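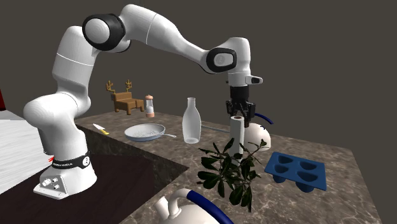

Attachment 1: simulated arm with parallel gripper at the paper towel roll, marble counter layout

From: Razia Afridi
To: Kirnari gripper list
Date: Oct 14, 2024
Subject: Re: parallel gripper vs. Brirkar hand, sim results

On the earlier thread, Roman Adamczyk wrote:
> We ran both grippers on the kitchen counter set, 30 tries each.
> The parallel one came out 12 ahead. I think we can stop
> comparing and order 2 for the Shimada bench.

Roman, I'd hold off on the order. A paper towel roll standing upright is a friendly target for two fingers coming straight down. It has a hollow core to go for and nothing on top of it. Try the kettle behind it, with that curved handle, or the knife lying near the edge, and then tell me the score.

I also don't trust the plant. Its leaves spread out in front of the roll, and in our sim they don't push back on anything. On a real counter they would.

How was the friction set for the roll? Masanobu asked in January and I never saw an answer. If it's the default, half of that lead could come from there.

I'd like 6 more objects per gripper, same start pose, before any money moves. The frying pan and the blue baking mold should both be in – I doubt either hand does well on the mold.

Razia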